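Walby Community Hall – Activity Room Users Group
Minutes of the January meeting

Started 7:05 p.m. in the activity room.

Present: Nosipho Mofokeng (chair), Tamer Abu Hammour (minutes), Ruth Jacobs, Colin Platt, Denise Orr, Wen Li. Apologies from Harriet Stone.

1. Minutes of the last meeting
Agreed with one correction. Under item 4, the shelf to be cleared was the lower one by the sink, and the upper one stays with the sewing group. Tamer has changed the file copy.

2. Matters arising
Sink. The slow drain was looked at before the holidays and the trap was cleaned out. Denise said it was slow again last week. Colin will take the trap off a second time and check further down the pipe.

Key cabinet. Two keys are still signed out to people who no longer run sessions. Nosipho will write to both.

Chairs. The stack by the fire door has been moved to the back wall. It has to stay there. Ruth asked for a line of tape on the floor to show where the stack ends and this was agreed.

3. Money
Balance in the room account is 600 dollars after the December bills. Ruth went through the spending. The main items were paper, glue and the new bulbs. The hall has asked us to pay for our own trash bags from now on. Agreed.

Wen asked if session fees would go up. Nosipho said not before summer. Fees will be on the agenda again in May.

4. Supplies
Paper. The Forico roll is nearly used up. Colin had a price from Burkano for the same width, slightly heavier, and thinks it will tear less when tables are being covered. Denise would prefer to stay with the lighter paper for the children's sessions, where it gets thrown out every time anyway. Agreed to buy one roll from Burkano and see how it goes. Colin to order.

Tape. We have been buying painter's tape at 99 cents a roll from the closeout bin and that has ended. Ruth will look for something similar. Wen asked that it still be the kind that comes off without marking the tables. Masking tape is not to be used on the tabletops – two of them still have residue from the fall.

Cups. Plastic cups have been going missing and turning up in the kitchen. Denise will put the activity room ones in their own tub with a label. Kitchen cups are not to be used for paint or glue.

5. Table layouts
This item took most of the meeting. At present each session leader covers and marks the table in their own way, and the next group often has to start over. Wen would like one layout that can be left down between the afternoon and evening sessions.

Points made:
The covering paper should go down in one piece where possible and be pulled flat before any tape goes on. Where it lifts, the cups rock.

Grids for the sorting and stacking games can be laid by eye. Colin wanted them measured. The general feeling was that torn strips of dark blue tape on brown paper show up well enough and the games do not need exact squares. 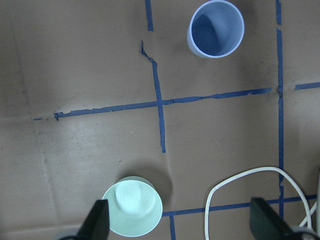
Colin asked that it be recorded that he would still like a measured grid for the older group, who play for points and argue over the lines. Wen will mark one table with a yardstick for that group only and the rest will be done by hand.

Cups go back in the tub at the end of the last session of the day. Between sessions they can stay on the table.

Cables need to be kept off the tabletops when children are in the room. Tamer will ask the hall about another outlet on the window side. Until then, leaders should run cords behind the tables.

Agreed that the layout will be tried for 5 weeks and then reviewed. Worn tape should be replaced as needed, without pulling up the whole sheet.

6. Storage closet
Ruth and Denise will clear it before the next meeting. Anything without a name on it goes to the hall office first. The broken easel can be thrown out.

7. Any other business
Harriet had sent a note asking if the evening group could start at 6:30 p.m. No objection, provided the afternoon group is out by then.

The wall clock is slow. Colin has a battery.

Next meeting in February, same room, 7 p.m. Ruth to bring the supplies list.

Closed 8:20 p.m.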